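Küchencheck im Januar: Was bleiben darf und was rausmuss

Von Liesl Haslinger | Januar | Lesezeit: 2 Minuten

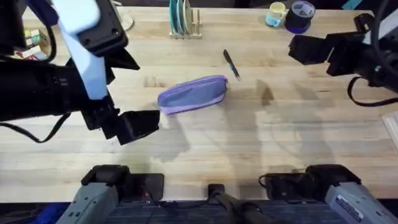
Einmal im Jahr gehe ich mit dem Klemmbrett durch die eigene Küche und tue so, als wäre ich das Gesundheitsamt. Die Ergebnisse sind selten schmeichelhaft.

[x] Beschichtete Pfannen
Zwei von drei bestanden. Die dritte (Girnar, 958 g) hat Kratzer bis aufs Metall und wird seit Jahren »nur noch für Eierspeis« verwendet. Ausgemustert.

[x] Topfgriffe und Schrauben
Nachgezogen. Der kleine Stieltopf wackelt weiterhin – er wackelt vermutlich aus Überzeugung.

[ ] Auflaufformen auf Risse prüfen
Haarriss am Boden der Ista-Form. Bei 200 Grad möchte ich nicht dabei sein, wenn er sich weiterentwickelt. Ersatz suchen.

[x] Messer
Schneiden Tomaten, sofern die Tomate mitmacht. Schleifstein liegt bereit, wie im Vorjahr.

[x] Küchenwaage
Mit 600 g Mehl getestet, Anzeige: 573. Das erklärt einige Kuchen. Neue Batterie, jetzt stimmt es.

[ ] Topflappen
Brandloch mit Topflappen rundherum. Aroha Rewi hat mir neue versprochen, selbst gehäkelt. Ich warte.

[x] Dichtung am Schnellkochtopf
Elastisch, sauber, Ventil frei. Einziger Punkt ohne Anmerkung, hätte ich jetzt nichts dazugeschrieben.

Nächste Prüfung: sobald die Auflaufform ersetzt ist.

Kontakt | © Liesl Haslinger | Nach oben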